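How to Clean a Fabric Sofa Seat Without Leaving Water Marks

By Marlies Bachmann | March
Filed under: Home care > Upholstery and soft furnishings

This guide covers routine cleaning and spot cleaning of woven fabric seats, including sofa cushions, fixed seat decks and footstools. It does not cover leather, suede, silk or antique pieces stuffed with horsehair. Most water marks on upholstery come from cleaning a small area with too much liquid. The liquid carries soil outwards through the weave and leaves it at the edge of the damp patch as it dries. The method below limits the amount of liquid and blends the edge.

1. Read the care code

Look for a sewn label under the seat cushion or on the underside of the frame. The code is normally a single letter or pair of letters.

W: water-based cleaners may be used.
S: solvent cleaners only. Do not use water.
WS or SW: either type may be used.
X: vacuum only. Any liquid may cause damage.

If the label is missing, treat the fabric as unknown and rely on the test in step 3. A fire safety label is a separate item and gives no cleaning instructions. The code applies to the cover fabric only, so a removable cover marked W is not necessarily machine washable. Look for a wash tub symbol before taking it off.

2. Vacuum first

Dry soil turns to mud once it is wetted. Vacuum the whole seat with an upholstery head on low suction, first along the line of the weave and then across it. Use the crevice tool down the sides and along the piping. On coarse weaves, a soft brush head lifts grit that the flat head passes over. Pet hair comes away more easily if a slightly damp rubber glove is dragged across the surface in one direction before vacuuming.

Do not beat fixed cushions in place. It drives fine dust into the padding, and it returns to the surface within days.

3. Test for colour loss

Choose a hidden area, such as the back edge of the seat or the strip beneath the arm. Apply a small amount of the cleaner you intend to use and press with a clean white cloth for 60 seconds. Check the cloth for dye. Leave the area to dry completely, then check it in daylight for rings, shrinkage or a change in texture.

If dye transfers, stop. Diluting the product further rarely solves the problem.

4. Prepare the solution

For fabrics coded W or WS:

- 50 ml clear, unscented upholstery shampoo or mild wool detergent
- 2 litres lukewarm water

Stir slowly so that it does not foam. Fill a clean spray bottle and label it. Do not reuse a bottle that has held bleach or limescale remover, as residue in the trigger tube can strip colour. Set the nozzle to a fine mist and try it over the sink, checking that it does not drip.

Washing-up liquid is often recommended. It works, but it is difficult to rinse out of padding, and what remains attracts dirt. Where it is the only product to hand, halve the quantity.

Fill a second bottle with plain water for rinsing. In hard water areas, use distilled water for this bottle. Mineral deposits show clearly on plain greys and dark blues.

5. Treat individual spots

Scrape off solids with the back of a spoon. Mist the cloth and leave the fabric dry. Press the cloth onto the mark, lift, turn to a clean part and press again. Work from the outside of the mark towards the centre. Do not rub, which roughens the yarn and leaves a dull patch that no cleaner will remove.

Grease: cover with cornflour, leave for 60 minutes, vacuum, then treat as above.
Tea and coffee: blot with plain water before using any detergent.
Blood: cold water only.
Ink: do not use water. Dab with surgical spirit on a cotton bud if the test in step 3 was clear.
Candle wax: harden with a bag of ice, lift off the bulk, then treat the remainder as grease.

6. Clean the whole panel

Once the spots have been treated, clean the complete panel from seam to seam. A seam hides the edge of the damp area. 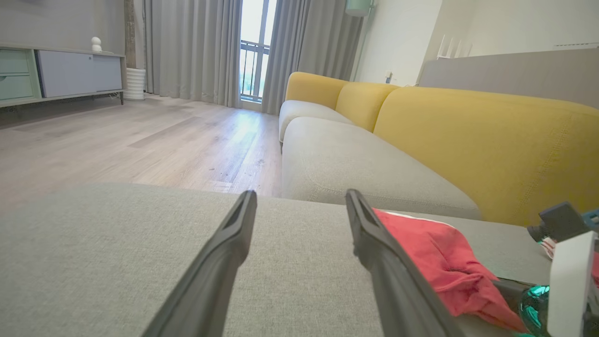
Spray bottle and red cloth on light grey woven upholstery.

Mist lightly from a forearm's length away. The surface should feel damp to the back of the hand and no wetter. Wipe in straight, overlapping strokes with a folded microfibre cloth, refolding whenever a face becomes dirty. White cloths are preferable for this stage. Strongly coloured cloths should be washed separately several times before they are used on pale fabric.

Repeat with the plain water bottle, then press the panel with a dry towel.

7. Dry

Open a window and direct a fan across the seat. Stand loose cushions on edge, with space on both sides. Do not use a hairdryer or place cushions against a radiator, as uneven heat encourages rings and may shrink the cover. Keep the seat out of use until the padding is dry as well as the surface. Press a folded paper towel firmly into the centre to check.

When dry, brush the fabric in one direction with a soft clothes brush and vacuum once more.

If a ring appears

Mist the whole panel again with plain water, blot evenly and dry with the fan. If the ring returns after a second attempt, the soil is in the padding and the seat needs professional extraction.

Last updated: March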